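Bottles, a jug and a lot of plaid — gallery

Put up 15/04/2018, in a hurry, captions still short. Drinks bottles mostly, the clear ones and the ones with printed wrap. Four from the table with the plaid walls first, then notes on the rest of the collection and what we still want. Corrections welcome, there will be some. 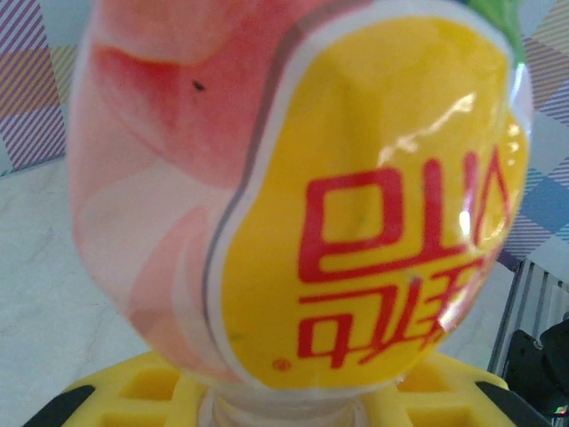

Peach drink. Pink one side, yellow the other, big red lettering on the yellow. Love this label.

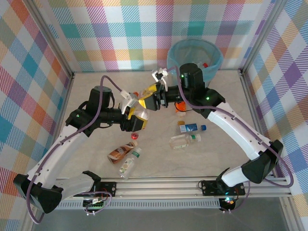
Clear bottle, held between the two arms. Plaid on three sides.
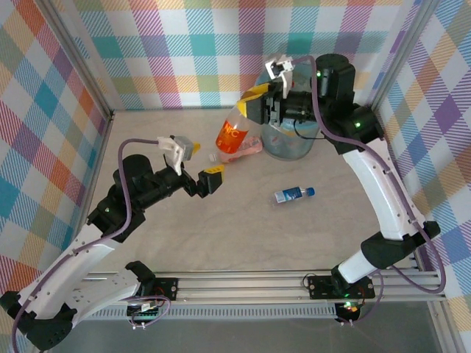 The big jug, light blue tint, at the back behind the gripper on the right.

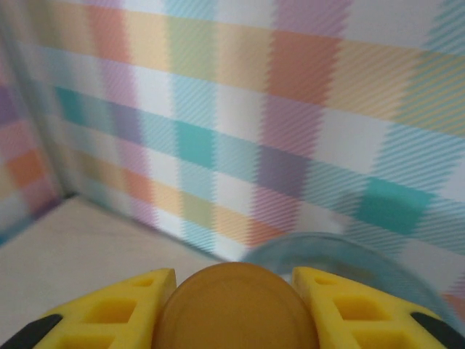

Mostly the plaid, orange and lavender and turquoise. Teal block is my favorite bit.

OK so, the collection. List stands at 103 entries now, all drinks containers, no food jars (people keep sending jars — please stop sending jars). Started as one shelf in the back hall at Mösli and got out of hand. Second shelf went up in December, then a third, then the window sill, which was a mistake. Sun fades the wraps. Pinks go first, then reds, yellow seems to hang on longer. Everything with a printed wrap is now in the closed cupboard, clear stuff can have the window.

How things get on the list: bottle has to be whole, wrap has to be readable, cap is nice but not required. Dents fine. I write down capacity, where it came from, who brought it, whether the wrap is glued or shrunk on. Shrunk ones are better for keeping, they hold thier shape. Glued paper ones lift at the corners after a year or so and then you have a bottle and a strip of paper and a bad mood.

Washing. Warm water, drop of dish soap, no brush on the outside. Stand upside down overnight. Do not use the dishwasher. I did a whole rack in the dishwasher once, the wraps came out like raisins. 16 bottles gone, including a grape one I have never found again.

Fruit drawings are the part I like best. Peach is the hardest fruit to print well, I think — too much red and it looks like a tomato, too little and it is a potato. Watercolor kind of peach works best, where the color fades out toward the edge. Lemon is easy. Grapes always look like balloons. Melon nobody seems to agree on, half of them draw the outside and half draw the slice.

Clear bottles get less love and I used to skip them. Changed my mind after Valentin Bühler brought over a box from Pranville, all plain, no two with the same shoulders. Ribs, waists, square bases, one with a twist in it. Photograph badly though. Put something with a pattern behind them and you at least see where the edge is. White sheet is hopeless.

Jugs are a seperate problem. Space. One jug takes the room of a whole row of small bottles and then you can't close the door. Keeping a few of the large ones, blue tint and clear, rest goes to recycling. If you want one come and get it, bring a bag, I am not mailing jugs.

Swaps. Have doubles of the following: apple 500 ml with green cap, plain water with ribs, iced tea lemon (paper label, corner missing), the square one from the Distis lot. Looking for: grape, anything with pear on it, old Emport returnables with the raised letters on the base, plum if such a thing exists. Send a picture of the bottle front and back first. Box number for the shelf is 1692, write it on the parcel or it goes to the front desk and sits there.

Still to add to the page: cans (maybe), caps drawer, the Distis lot once I have them washed. Also want to redo the old captions from the first year, half of them say "bottle, nice" and nothing else. Page gets slow when I put up more than one shelf at a time so it'll come in pieces, clear ones next, then the citrus shelf.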